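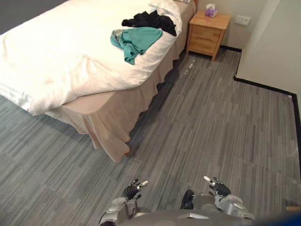
**July, Gondthorpe, bedroom. Started 9:40 am**

Second fitting of the bed skirt, and the first go at the room with everything in it as it would be on an ordinary morning. The first fitting was done on a stripped bed and told us very little about how the skirt sits with a duvet hanging over it.

Bed made with the white Zurkham duvet, one white pillow up at the head, duvet left the way it fell. It's a generous size for this mattress. At the near corner it comes over the edge in a big soft roll and covers the top of the skirt. I had spent a fair bit of time at Treltstead getting the top seam straight on that corner and you can't see it with the bed made. Not wasted, as the duvet will be off on wash days, but I wouldn't put the same hours into it again.

**Skirt**

Long side plus foot measures 3,574 mm along the top seam. Same as the cutting sheet, so no creep from the first wash.

Clearance off the carpet was meant to be 25 mm all the way. It's 25 along most of the long side and 27 near the head. The carpet pile is flatter there, probably from feet getting in and out. Leaving it alone. The eye doesn't pick it up and if I drop the hem at that end it will drag as soon as the vacuum lifts the pile.

Pleats are hanging well on the long side. The corner is the part I was worried about and it's fine, the fold goes round without kicking out. Pressed them at Treltstead yesterday and carried the skirt over on a hanger in the back of the van. Don't fold it into a box again like last time – took most of an hour with the steamer to get the creases out.

The beige reads a bit warmer in here than it did on the bench. It sits nicely enough with the carpet. Against the dark grey wall behind the head of the bed it's a good contrast, and the side walls are pale so it doesn't look out of place there either. I'd stay with this colour and not go to the lighter Babaei swatch, which looked nearly white next to the duvet and would show every mark.

**Clothes on the bed**

Two pieces on the duvet, the black one and the teal one, both on the nightstand side. Wanted to see what happens to the bed when somebody uses it as a bench to put things down on, and everybody does. Notes:

- Black one was dropped in a heap just below the pillow. Goes where it goes.
- Teal one below it, loose, overlapping the black a little, one flap toward the edge of the mattress. This is the one that tells you something. A piece put down near the edge wants to be pulled back a hand's width or it ends up on the floor the first time someone sits down.
- Black on white is easy to find. The teal is too. A pale top on that duvet would be easy to lose, so try one next time.

For the folding write-up: fold on the bed, in the middle, and work away from the edge. The duvet is too soft to get a flat fold in one pass. Smooth a patch with the forearm first, lay the piece face down, sleeves in if it has them, then halves. Thicker things hold on a soft surface, thin ones slide about.

**Nightstand**

Light wood, two drawers. Tissue box on top, purple and white, and that's all I want up there for now. The legs are short but there is a gap underneath, enough for the flat vacuum head. Checked that the skirt doesn't catch in the drawers when they're opened. It doesn't, though I'd want to check again with a heavier duvet pushing it outward.

Honey colour of the wood is stronger than anything else in the room. Not a complaint. It means the curtain sample with the yellow in it is out, two warm things fighting each other.

**Window side, from 11:15**

Moved over to look at light and to think about the covering for the glass. 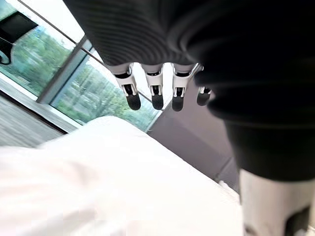

Trees outside take up most of the outlook and the light comes through them fairly green. It washes things out at this time of the day. I held the beige offcut up to the glass and it went a dull khaki. Held it back by the bed and it was beige again. So any swatch decision gets made by the bed, and then looked at near the window second.

The sheer I brought is cut at 1,000 mm wide, which is only good for judging the weave. Will need a proper length before anyone can say how it hangs. My feeling is the heavier of the two sheers. The lighter one lets all the leaf pattern through, and that's pretty for a minute and then busy.

Glass had finger marks on it, wiped them down with the dry cloth. Should have used the damp one first, left streaks. Bring the spray bottle.

**To do**

- [ ] Second side of the skirt, same clearance, no fuss over the top seam at the corner
- [ ] Wash the offcut twice more, hot, and measure
- [ ] Full length of the heavier sheer
- [ ] Pale top and something knitted for the next folding try
- [ ] Return the light Babaei swatch
- [ ] Ask Zurkham if the duvet comes in the next size down, and what it weighs

Steamer left at Gondthorpe in the hall cupboard, empty. Iron and the long ruler came back to Treltstead with me. Packed up 12:30 pm.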